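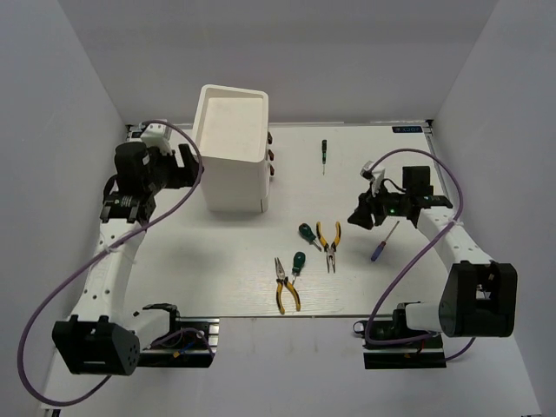

Fekete Extends Spare Parts Supply for Estanden Storage Line

LIMVILLE, May – Fekete, a maker of workshop and home storage, will supply spare parts for its Estanden line for a longer period starting this month. Parts for discontinued models were previously sold for 38 months after the end of production. The new period is 100 months.

The change covers 199 part numbers, including runners, handles, stops and feet. Side panels are excluded and will be sold while stock lasts.

Orders will ship from the Kodness warehouse in Limville. Parts in stock leave the warehouse within 2 working days. Runners are sold in matched pairs only.

Customers need the model code printed on the original assembly sheet. If the sheet is missing, the parts desk can identify most models from the outside width and the runner length, both measured in inches.

Prices for existing parts are unchanged. Dealers will receive the revised parts list with their next regular shipment.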